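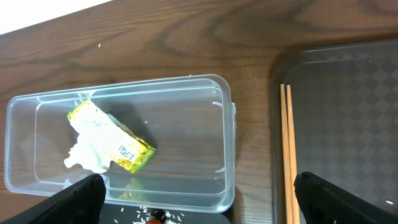
August — notebook entry, Gestside workshop, bench 7

The clearing procedure for lunch tables was revised this month, and the present entry records how the revision stands. Under the earlier practice, everything left after a meal was swept together and sorted at the sink. Staff at the Distby room reported that this put food into the paper bin and paper into the drain strainer. The revised practice begins at the table, with small waste going into a clear plastic container and utensils kept apart on a tray. The table recorded for this entry has a snack wrapper and a bunched white tissue in the container, and two wooden chopsticks on the dark gray tray beside it. Rice is the outstanding difficulty. Grains are present on the wood and inside the container as well, and the written procedure does not say which step should deal with them.

**Order of work, as now written**

1. Wrappers and tissues to the container.
2. Chopsticks and other utensils to the tray, laid lengthwise.
3. Tray to the sink, container to the sorting shelf.
4. Table wiped with a damp cloth, working along the grain.

Step 4 needs attention. A damp cloth pushes cooked rice along the surface and presses it flat, and once it has dried it must be lifted with a scraper. The scrapers supplied by Lobo have a metal edge and are not to be used on any finished wood. The plastic ones from the Grultdale order are acceptable, although the stock is down to 13 and several have chipped corners.

It is proposed that a dry pass be added between steps 3 and 4, using the short hand brush and the flat pan. The brush should be drawn toward the person clearing and not toward the wall, where grains collect in the gap behind the table. Trays should be shaken over the food bin before they reach the sink. The raised rim holds rice well, but a patterned surface keeps hold of it too, and rinsing alone has not been sufficient on trays of that type.

**Supplies**

The bin liner order stands at 1000, reference 1156. Delivery to Gestside has been confirmed for the morning — the storeroom key must be signed out before 7.

**Open points**

- Whether tissues should go with paper or with general waste. Distby and Gestside currently differ.
- Whether the clear containers are to be washed after every table or at the end of service.
- Wording for the dry pass, to be drafted and pinned above the sorting shelf.
- Replacement of the chipped scrapers.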